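Orkero to Charge for Bags, Again

Shoppers at Orkero's Bornico Street store will pay 18 cents for a paper bag starting in January, the grocery chain said Saturday, in what regulars will recognize as its third attempt to get them to stop taking paper bags.

The first attempt was a poster. The second was a larger poster. Neither did much for the store's bag bill, and the larger one blocked the view of the avocados.

Under the new plan, customers who bring their own bags will pay nothing extra. Customers who forget them in the car, a group that includes most of the people interviewed in the parking lot, may go back out and get them, and the cashier will hold the line for up to 90 seconds. The chain has not said what happens at 91.

Orkero says it based the decision on a trial at its smaller Hanent store, where 383 households signed up to use cloth bags and were given one each, in green. Participants were asked to bring the bag back every visit. Many did. Others came in for a second free bag, then a third, and a few are understood to have put together a set.

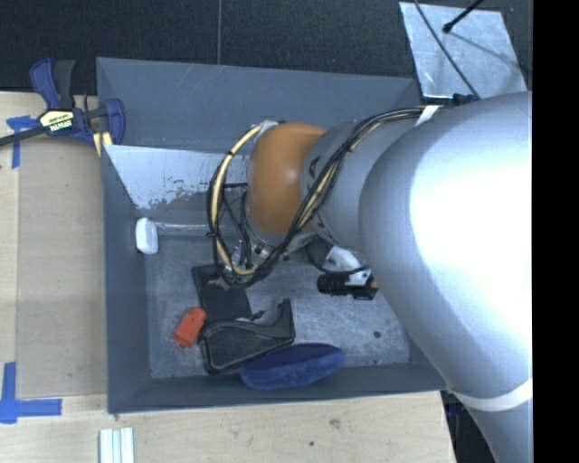
Reaction on Bornico Street has been mixed, in the sense that some people are annoyed and others had not heard. One man loading a trunk said 18 cents was an outrage and that he would be shopping elsewhere. Asked where, he named Tesfamariam Market, which has charged a quarter since spring.

A petition against the fee had 1509 signatures by Saturday evening. It is being circulated on paper, on clipboards near the cart return, and signers are thanked with a coupon from the dry cleaner next door. The coupon comes in a small paper bag.

The chain says money from the fee will go toward repainting the crosswalk in front of the store, which has been faint for years and which drivers have come to treat as a suggestion. No start date for the painting has been set. A sign announcing it went up last week and is very easy to read.

Produce bags, the thin ones on the roll that cannot be opened by human fingers, will stay free.

Bags bought at other Orkero stores will be accepted at Bornico Street, provided they are empty when the customer walks in.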